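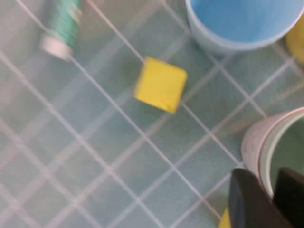
Murdo Gourlay asked at the first review why the wrist needed servicing at all when the arm still ran, and whether the time would not be better spent on the pick program. It was a fair question, and most of this report is an answer to it.

## Setting up and maintaining the Balaskas cell

The Balaskas cell is a bench robot with a two-finger gripper and a small camera at the wrist. It works over a gridded mat. When I took it over in November it had been used by several project groups and had no service log. Picks of the small yellow cube had become unreliable, and the notes left by the last group said only "check wrist".

My task was to bring the cell back to a known state and write down how to keep it there. I did not change the pick program, apart from the settle time described below.

### Condition at the start

I ran the old test routine before touching anything. Out of 400 picks, 139 failed. I sorted the failures by hand from the saved logs. Most were the fingers closing beside the cube and the rest were drops during the lift.

With the power off I then went over the arm. Two faults showed up:

- The camera bracket could be rocked with a fingertip. One of its screws had lost its thread lock.
- The finger pads were glazed, and the left one had started to lift at the tip.

The wrist cable was also clipped too tightly to the forearm, so it pulled on the bracket whenever the last joint turned to the end of its range. I think this is what worked the screw loose, but I can't prove it.

### Repair

The bracket came off first. I cleaned the old thread lock out of the holes, fitted new screws and left them overnight. The cable was re-routed with a longer loop at the wrist and checked through the full range of every joint at slow speed.

New pads came from the Zeltgate spares kit in the workshop store. The old adhesive took much longer to remove than I had planned, and I scratched the inside of one finger doing it. The scratch is under the new pad and does not affect the grip.

### Calibration

The mat is the reference for everything, so it has to lie flat and must not move. I taped it down again and marked its corners on the bench underneath. Calibration uses 6 poses over the mat. At each one the arm stops, the image is taken and the grid crossings are picked out by the Ondard software.

Motion blur caused most of the trouble. If an image is taken while the wrist is still moving, every white line on the mat doubles and the software may choose either edge. The pose it then works out is wrong by a small amount, and there is no warning. The old settle time was too short for the arm at full reach. I raised it in steps until repeat calibrations agreed, and then added a check that rejects any image where the lines are too soft.

Edvin Wikström repeated the procedure from my written notes without help from me. He got stuck at one step, where I had left out that the gripper must be open before homing. That is now in the notes.

### Result

The same routine of 400 picks was run again after the repair. There were 3 failures, all of them drops. I have not found the cause of these. The cube is light and soft-looking but the grip force setting was left as it was, and that would be the first thing to try.

I can't say how much of the improvement came from the bracket and how much from the pads, as both were changed before the second run. Murdo pointed this out too. Doing one at a time would have needed another session on the cell, and it was already booked for the Allbridge project.

### Routine care

Before each session:

1. Try the camera bracket by hand with the power off.
2. Wipe the pads with a dry cloth.
3. Check the mat against the corner marks.
4. Home the arm with the gripper open.

Recalibrate after any work on the wrist, or if the mat has moved. Write it in the log, which is now kept in the drawer under the controller. Spare pads are in the same drawer, and the last pair should be reordered before it is fitted.

Report handed in 16/01/2022.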